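Nakby students record household jobs to train club's robot arms

2020-09-05
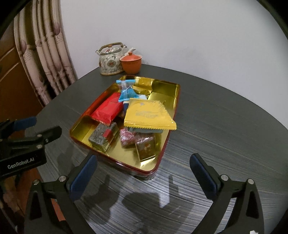 Members of the Trareo robotics club at Dankwa College in Nakby have finished the first stage of a project that aims to teach a pair of robot arms to do small jobs around the home.

The 16 students spent the summer holidays recording themselves at work with hand-held grippers. They picked things up, put them down, sorted them and passed them from one side of a table to the other, using the grippers in place of their fingers. By the time the equipment came back to the college they had made 2,790 usable recordings.

The recordings will now be used to train a program that controls two arms in the college workshop. The club plans to show the arms to the public at its open evening in December.

Dilruba Bandara, who teaches computing at the college and runs the club, said the students had chosen the subject themselves at a meeting in the spring.

"They'd done line-following cars and they'd done a maze," she said. "They wanted something that would pick things up. I said fine, but you'll have to show it how, and you'll have to show it a lot."

The college workshop was closed for most of the summer, so the club decided to send the grippers out to students' homes. Each student had a set for several days at a time before it was cleaned and handed on to the next. Parents did most of the driving.

A set consists of two grippers, one for each hand, with a camera to record what the gripper is doing. The person holding it squeezes to close the fingers and lets go to open them. The camera sees the fingers and whatever is in front of them, and the film is saved together with a record of how the gripper moved.

Bandara said working in homes had been a second choice at first, but she now thinks the project is better for it. In the workshop the students would have used the same bench, under the same lights, with the same box of objects. At home they used dining tables, window sills, beds and kitchen worktops, and whatever their families had lying there.

"A shiny tin is hard," she said. "Sweets in shiny wrappers are hard. If there's a window behind you, your own shadow goes across the table and moves when you move. We'd never have set that up on purpose, and a robot in a real house will have to cope with it."

The club drew up a list of 37 jobs before the holidays began. Some are very simple, such as moving a cup from one mat to another. Others need both hands, such as holding a box still with one gripper and taking off its lid with the other. Folding a tea towel is on the list, as are pairing socks, putting pens in a pot and taking wrapped snacks out of a tray one at a time.

The snack job was among the most popular and also produced a large share of the failed attempts. Puffed packets slide away when a finger touches the side, and small pieces lying close together leave little room for a gripper to get in between them. Students were told to keep recording when they dropped something, and to pick it up again if it was within reach.

Those recordings have been kept. The club has marked them separately so that it can train the program once with them and once without, and compare the results.

Tea towels went badly. Most students found they could fold a towel in half but lost the corner on the second fold, and several asked for the job to be taken off the list. It has stayed on, with the second fold made optional.

Before the sets went out, the club spent two sessions agreeing how a recording should be made. Every one starts with both grippers open and clear of the objects and ends the same way. Students were asked to work at a steady speed, to use one job per recording and to rearrange the objects before starting again. They were also asked to keep faces, letters and family photographs out of view, and to get permission from anyone else living in the house.

A student from the club checked each batch as it came in. Recordings were thrown out if the picture was too dark, if the wrong job had been written in the log or if a gripper had drifted out of sight for too long. A number from the first fortnight were lost when a memory card was used twice, and the students involved made them again in August.

Bandara said checking had taken more time than anyone had planned for. Three students took it on to begin with, and by the end of July the whole club was sharing it, each looking at somebody else's work.

"You get very good at spotting it," she said. "They can tell in the first few seconds whether a clip will be any use. They've also got strong opinions about each other's sock drawers."

The two arms that will use the recordings were built by last year's members from a Vasex kit, which the college bought with money from its equipment fund. They are bolted to a steel bench facing each other. Over the next few weeks the students will fit them with fingers of the same shape as those on the hand-held grippers, so that what the program has seen in the recordings matches what it has on the end of its own arms.

Getting that match right is the main job for the autumn term. The arms are slower than a person and cannot bend in every way a wrist can, and some of the movements students made at home will be impossible for them. The club expects to find that certain recordings cannot be used for this reason. It does not yet know how many.

Training will start with four jobs: the cup and mats, the pens, the snack tray and the box with the lid. The first three can be done with one arm. The box was added so that both arms would have something to do at the open evening.

The college does not have a computer powerful enough to train the program on all the recordings at once. The club will begin with a small part of the collection and run the training overnight in the computing room. Bandara has applied for time on a larger machine and is waiting to hear.

The students are split into three groups for the term. One will look after the arms and the new fingers, one will handle the training, and the third will design the tests. The test group has been asked not to tell the others which objects it will use. It has started a box of things that do not appear in any of the recordings, and has locked it in a cupboard in the workshop.

Each test will be run with the objects in different positions, and a job will count as done only if the arms finish it without help. The results will be written up on the club's noticeboard whether they are good or bad. Bandara said she had warned the students to expect a low score in the first round.

"The cup should work," she said. "The pens, possibly. I wouldn't put money on the snacks."

Older members who left for university this summer have asked to be kept informed, and two of them are still helping with the software in the evenings. The club is also writing a short guide to making the recordings, covering the lighting, the starting position and the log sheet, so that new members can add to the collection from the first week of term.

The recordings themselves will not be put online. They were made in family homes and the club agreed with parents that they would be used only at the college. The list of jobs, the log sheet and the checking rules will be given to any other school that asks for them.

Trareo meets after lessons in the design block and is open to students in all years. No experience of programming is needed. New members will start by making recordings in the workshop, where a table has been set aside for the purpose, and will be able to take a set of grippers home once they have been shown how to use and clean them. Parents will be asked to sign a form first.

Anyone with unwanted household items that could be used in the tests is asked to leave them at the college reception, marked for the robotics club. The students would particularly like tins with lids, plastic tubs, small baskets and wooden spoons. They have enough mugs.

Details of the December open evening will be sent to families later in the term.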